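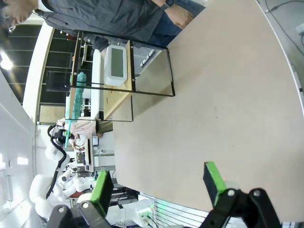 Smartwatch on, jeans on, hand on the table.

I've been trying to write to my aunt Aranka Major by hand since December, and I want to tell you how it's going, because a few of you asked after my last post (thank you, I read every one of your notes, even when I'm slow to answer).

It started with a shoebox. My mother passed along 353 letters that Aranka had sent her over the years, most of them from Retberg, where she taught piano and complained beautifully about the weather. I sat on the bedroom floor and meant to read two or three. By the time I looked up it was past eleven at night and I'd gotten as far as the summer her neighbor's goat ate the church bulletin.

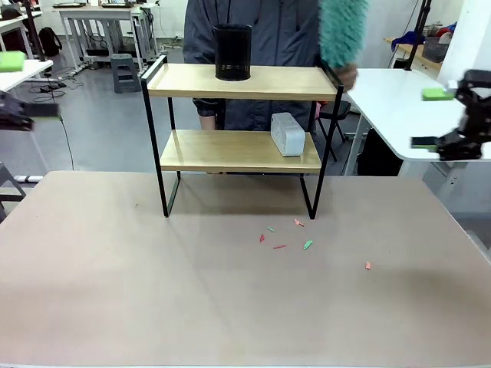

So I wrote back. She's 86 now and still at the same address, and I don't think anyone in the family had mailed her more than a birthday card in ages. My first letter took me four evenings! My handwriting has gone to pieces, and I kept wanting to go back and fix a sentence that was already in ink. I crossed out a lot - she told me later that the crossed-out parts were her favorite, and that she held them up to the lamp.

I've learned to keep it plain. I tell her what I cooked, what the kids are fighting over, which of my tomatoes gave up. She wants the small stuff, and she'll ask about it again three letters later, so I'd better remember what I said.

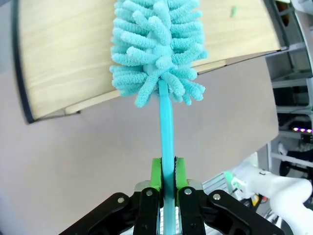 Turquoise bottle brush, standing tall.

My friend Yhon Guzmán thinks I should type everything up and make a book for the cousins. He did that with his grandfather's letters from Ríos and it came to 200 pages, with an index, bless him. Maybe I will someday. For now I'm only putting them in order by postmark, and even that is slow going when half the stamps are smudged and I stop to read every other one.
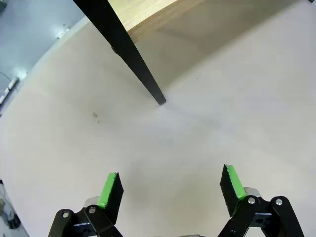 Her latest came last week, six pages on thin blue paper, with a recipe for plum dumplings squeezed up the side margin of page four. She forgot to say how much flour. I've already written to ask, and in the meantime if any of you make plum dumplings with potato dough, please tell me what you use, and whether you leave the pits in.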